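Grandance Clothing Swap: Questions I Get All the Time

What is this, exactly?
It's a clothing swap! You bring clothes you're done with, you get points, and you spend the points on clothes somebody else is done with. I started it in my living room in Stanen and it got way too big for my living room, so now we meet at the Barroso Hall on the first Saturday of the month.

How do the points work?
Most things are worth 3 points. Coats, boots and anything lined are 5. I tried a fancier system once, with tiers, and we spent the whole morning arguing over cardigans, so I dropped it.

Is there a limit on what I can bring?
Yes, 30 pieces per person. The last swap brought in over 2,000 pieces and sorting went on until dark, so please stick to it (I mean you, people with minivans).

What won't you take?
Underwear, swimsuits, anything with a stain you're hoping I won't notice. Missing buttons are fine! Pin a note to it. Lots of our regulars sew, and a good wool skirt with a dead zipper goes fast.

Do I have to wash everything first?
Please. Even if it's been sitting clean in a drawer for years, it'll smell like the drawer.

Can I save my points for next time?
You can, for one season. Summer points run out when we switch to winter stuff. I know, I know, but I do the book by hand.

Do you have kids' sizes?
Yes, on the tables by the stage, sorted by age and not by size, which I realize is a little silly with kids who shoot up overnight. Hold things up against them and guess.

Should I bring hangers?
If you have spares, yes please. Plastic or wire, any color, I'm not picky. Dresses and shirts get hung, sweaters stay folded.

What happens to the leftovers?
Whatever's still there at closing goes to the Pellesance thrift store across the river. They pick up at 4, so if you change your mind about a jacket, change it before then.

Can I just come and look?
Sure! Coffee's on from 9.
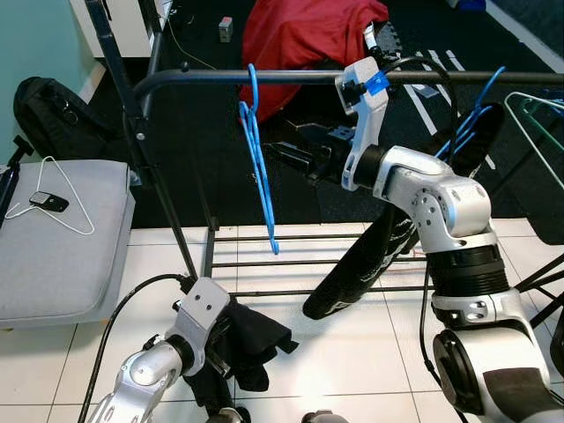

Marisol: Could the winter changeover be a month later? I had 5 points left last year and it was still shorts weather, so I ended up taking a scarf I've never worn.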